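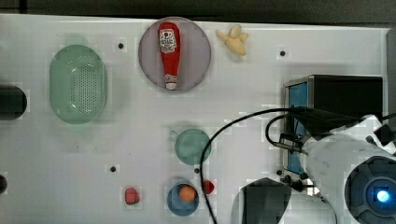
Page 4 of 40

Meatloaf: ketchup on top, or something else?
Last updated: July

Manee Wiriya
Well, I've read the first three pages of this thread with my coffee and I have to stick up for plain ketchup. My mother-in-law in Tondthorpe made meatloaf nearly every week of her married life, and she never put anything on it but ketchup, spread thick with the back of a spoon for the last stretch in the oven. The edges go dark and sticky and everybody fights over the end slices. I've tried the brown sugar version and the mustard version (my son likes that one) and I keep coming back to hers. Do the rest of you put it on at the start or wait? She waited, and she was pretty firm about it!

Tassanee Meesuk
Oh, I wait too, Manee, but I have to disagree with you on plain. Straight from the bottle it's too sweet for us. I stir in a good splash of cider vinegar and some black pepper, and a little grated onion if I'm already crying over the onion for the meat anyway. Same dark edges, and it wakes the whole thing up. My oven is old and runs hot, so I cover the loaf with foil for the first half and then uncover it and put the glaze on. It makes lovely sandwiches the next day, cold, with lettuce and too much mayonnaise. 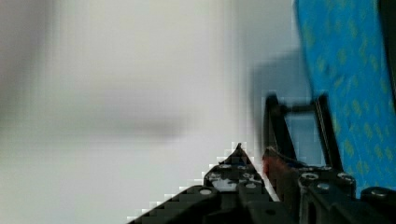
Assunta Galli
I'm going to be the difficult one and say no ketchup at all, on top or anywhere near it. In my family the meatloaf goes into a pot with tomato sauce and cooks slowly on the stove, and then the sauce goes over pasta first and you have the meat after. I made it the American way once for a church supper, and people were very kind about it, but I took most of it home again. The meat stays so much softer in the pot. Brown it on all sides first, and be gentle turning it or you'll end up with meat sauce (still good!).

Manee Wiriya
Assunta, that sounds wonderful, but I'd call it a different dish. If I brought that to the table my husband would ask where the meatloaf was. How do you keep it in one piece, though? Mine would never live through the turning.

Assunta Galli
Stale bread soaked in milk and squeezed out well, plus two eggs, and then a night in the refrigerator before it goes anywhere near the pan. Tassanee, how much vinegar is a splash?

Tassanee Meesuk
A tablespoon to half a cup of ketchup. Maybe a bit more if it's just me eating.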